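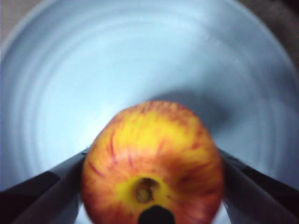

An apple over the blue bowl.

Zachary Bouchard had bought apples at the Plakley market on Thursday, red ones streaked with yellow. By the weekend he had eaten two.

His sister called from Wako and asked if he was eating properly.

"There's fruit," he said.

"In Mom's bowl?"

"In the blue one, yes."

She was quiet for a while. The bowl had been on every table they ever sat at - even the bad one in Pudamness, with the short leg.

"Keep it," she said. "I only wanted to know where it was."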